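Grout, and other things you will be scrubbing at 4 in the morning

A tiled worktop is a lovely thing to own and a miserable thing to keep. We inherited ours with the house in Belutstead, and my sister-in-law Mairéad still calls it "the chessboard", usually while putting a glass of red wine down on it.

Start with bicarbonate of soda and enough water to make a paste. Old toothbrush, small circles, go and have a cup of tea, rinse. Do this before you buy anything in a spray bottle with a lightning bolt on the label.

Vinegar is what everyone's aunt recommends. It is fine on glazed tile and bad for grout, which it slowly eats, and it should never go near marble. My aunt has been told. 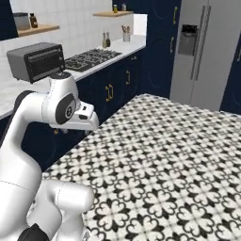 For turmeric, lay a cloth soaked in diluted oxygen bleach over the stain for 2 hours and keep the window open. Beetroot usually lifts with washing-up liquid if you catch it the same day. Candle wax wants an ice cube and a blunt plastic scraper (an expired library card does nicely).

Sealing: once the grout is clean, leave it overnight to dry, then brush the sealer along the lines and wipe the tiles within eight minutes. Leave it longer and you will be polishing off a haze until September. Two thin coats beat one thick one.

Cracked grout can be raked out and replaced one line at a time. Mix small amounts. I once mixed enough for 100 tiles to mend four, and the remainder is still in the bucket, along with the spoon.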